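Clearing the Bed Before You Change the Sheets

Posted November 27, 2022

If your bed is anything like mine, it spends the daytime working as a shelf. Shopping gets dropped on it, clean washing waits there for a kinder moment, and by evening there's a little landscape of bags and cloths between you and your pillow. I used to scoop the whole lot onto a chair and call it done (and then the chair needed tidying, and you can guess how that went on). These days I do it properly, a bit at a time, and it takes me 18 minutes from first bag to last pillow, with a cup of tea going cold on the windowsill.

You'll want somewhere to put rubbish, a basket for washing, and a clear bit of floor to stand them both on. I have an old Vinen basket that has been through two house moves and is still going strong, but a cardboard box does the job every bit as well.

Step 1: Open the curtains and pull the duvet right back

Fold it down over the foot of the bed, or take it off altogether if you've got a banister to hang it on. Small things love to hide in the folds of a duvet. I once lost a library card for most of June that way, and it had been keeping my feet company the entire time! Give the duvet a good shake before you put it anywhere.

Step 2: Start with the carrier bags

Bags come first, before you touch anything else, and please do look inside each one. Put your hand right down into the corners, where receipts and hair grips like to settle. Once you're quite sure a bag is empty, press the air out of it, smooth it flat with your palm and fold it lengthways into 3. Then roll it up from the bottom towards the handles, and tuck the handles round the middle to hold it. The thin, crackly sort will try to spring open again, so keep a thumb on it while you tuck.

I keep 8 rolled bags in the kitchen drawer and no more than that. Any extras go back to the shop with me for the recycling bin by the door, or into my coat pocket for the next time I'm caught out buying more than I meant to.

Step 3: Gather up the loose cloths

Handkerchiefs, dusters, odd napkins, the soft white things that have got themselves into a twist. Pick each one up by the middle, let it hang, and give it one firm flick so the creases drop out. A crumpled cloth and a crumpled tissue look very much alike when they're bunched up on a grey sheet next to a red carrier bag, so feel it between your fingers before you decide which basket it belongs in. A paper tissue in the wash will cover everything you own in white fluff, and you'll be picking it off your jumpers for a week. 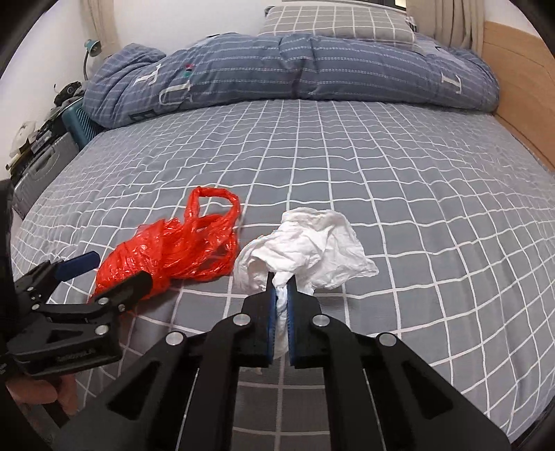
Step 4: Sort what's left into two piles

Washing goes in the basket, and things that live in other rooms go by the door. Try not to wander off with them one by one, tempting as it is, or you'll find yourself in the kitchen wiping down the hob with the bed still half done. I say this with great affection, as somebody who does it nearly every time.

Step 5: Strip, air and remake

Take the pillowcases off first, then the bottom sheet, working from the corners inwards so that any crumbs stay in the middle. Carry it outside for a shake if the weather's being kind. Leave the mattress bare for a while with the window open, then put your fresh sheet on, starting with the corner furthest from you.

My spare set is a plain cotton one from Gikum with a 300 thread count, nothing grand, and it comes up lovely and smooth if you fold it while it's still a touch warm from the airer. Pillows on last, plumped from the sides, and the duvet goes over the top with the buttons at the foot end. Then go and see whether that tea can be saved.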